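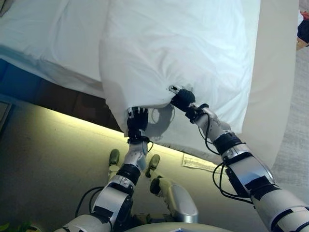

## 3.2 Bettwäsche und Schlafklima

**Abbildung 2.** Weiße Bettdecke, seitlich über die Bettkante hängend.

Die Befragung zum Schlafkomfort wurde im Januar in zwei Beherbergungsbetrieben durchgeführt, dem Haus Aranda und dem Gästehaus Hallport. Beide Häuser verwenden ganzjährig dieselbe Decke mit Daunenfüllung (Modell Odance) und waschen die Bezüge im eigenen Betrieb. Insgesamt lagen 625 auswertbare Fragebögen vor. Bögen ohne Angabe zur Zimmernummer wurden vorab ausgeschlossen, weil sich die Raumtemperatur sonst nicht zuordnen ließ.

Erfasst wurden die empfundene Wärme beim Einschlafen, die Zahl der Wachphasen und die Zufriedenheit mit der Deckengröße. Letztere wurde in früheren Arbeiten meist nur als Nebenaspekt behandelt. In der vorliegenden Stichprobe hing sie jedoch enger mit dem Gesamturteil zusammen als das Füllgewicht. Gäste in Doppelzimmern mit gemeinsamer Decke bemängelten vor allem den geringen seitlichen Überhang (vgl. Abbildung 2 zur Lage der Deckenkante). Bei zwei Einzeldecken trat dieser Kritikpunkt kaum auf, dafür wurde häufiger die Lücke in der Bettmitte genannt.

Die Raumtemperatur wurde mit Loggern der Firma Givwood auf Höhe des Nachttischs aufgezeichnet. Ab 22 °C nahm der Anteil der Gäste, die die Decke als zu warm bewerteten, deutlich zu. Unterhalb dieses Werts ließ sich kein klarer Zusammenhang erkennen. Eine getrennte Auswertung nach Altersgruppen änderte daran nichts, wobei die Gruppe der unter Dreißigjährigen in Hallport für belastbare Aussagen zu klein war.

Einschränkend ist zu berücksichtigen, dass die Fragebögen erst beim Auschecken ausgefüllt wurden. Bei mehrtägigen Aufenthalten beziehen sich die Angaben daher vermutlich stärker auf die letzte Nacht. Auch die Luftfeuchte wurde nur in Aranda gemessen und geht nicht in das Modell in Abschnitt 3.3 ein.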